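Robot Manipulation Lab, Handout 2: Sorting Cutlery into a Basket
Course notes prepared by Ecaterina Roman, Tirstead 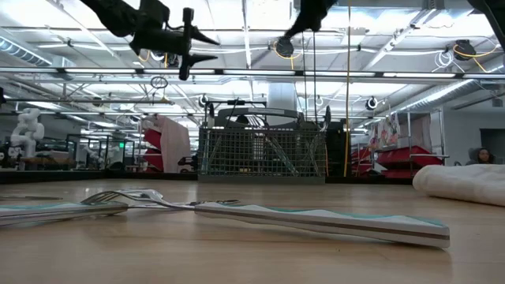 Figure 1. Cutlery on the table, with the basket behind and the arms above.

1. What this handout is for

These notes go together with the second lab of the course. Please read them before you come to your session. The first handout explained how to start the two arms and how to stop them. I do not repeat it, but you must know it, and the stop procedure will be asked at the door.

The task has a simple name. Each team must bring the cutlery from the table to the basket, one piece at a time, and the program must decide which piece is next. The simple name hides several difficulties, and we will spend most of the session on them.

2. Why cutlery is difficult

A fork or a spoon is low. The handle lies almost on the wood, so the fingers have little space to go under it. If your approach height is wrong by a small amount, the fingers push on the table and the arm reports a force error. The curved part of a fork is a better place, for it rises from the surface, but then the weight of the handle is all on one side and the piece can turn in the grip.

Metal is also a problem for the vision part. It reflects the lights of the ceiling, and the bright spots change their place when you move the piece. In Figure 1 the fork head and the rounded piece behind it are both silver and shiny. The teal edge on the handles is much easier for a color filter. Several teams last May used only this color to find the handles, and it was accepted, but they had trouble with the dark utensil that has no teal on it.

The last difficulty is overlap. When one piece lies across another one, you should take the upper one first. Your program must have a rule for this. A fixed order from left to right is not a rule for overlap.

3. Preparation

Put the folded towel at the right side of the table and leave it there during all trials. The basket stands at the far side, near the center. Before you run anything, move each arm slowly above the basket by hand control and look at the cables. A cable must never be between the gripper and the rim.

Your team folder should contain the calibration file, the grasp list and an empty log sheet. The grasp list template was written by Darius Vasiliu and is in the folder Pinus on the course drive. Do not rename its columns, the scoring script reads them by name.

4. Procedure

Run the detection alone and save the result. Check it with your eyes against the table. After this, run one pick at 33 percent speed, without release. If the piece stays level, continue to the basket and open the gripper above the rim. The speed may be raised to 50 percent after two good picks, not higher.

Every team has 8 trials. A trial in which somebody touches the table is written as failed, also when the arm was already finished.

5. What to hand in

One log sheet per team, and one page of text which explains your rule for overlap. Please describe at least one failed pick in detail: where the fingers closed, what the piece did, and what you would change. Reports are due on 13 Sep 2020. Ebenezer Mensah will mark the logs and I will read the text.

Questions about the gripper settings go to Despina Voicu.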